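4.7 Holzplatte ölen

1. Platte mit Körnung 240 in Faserrichtung schleifen. Den Staub feucht abnehmen.
2. Womar-Öl dünn auftragen. Die »Einmalpflege« vom Etikett überzeugt uns nicht, planen Sie zwei Aufträge ein.
3. Nach 7 Stunden den Überstand abreiben.

Hinweis: Ob der Härter 407 mehr bringt als Wartezeit, ist unbelegt.

Achtung: Ölgetränkte Lappen können sich selbst entzünden. Ausgebreitet trocknen lassen. 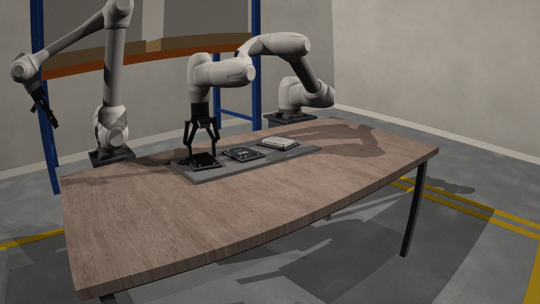
Tsehay Degefa: Bei mir klebte es nach 7 Stunden noch, ich reibe inzwischen viel früher ab.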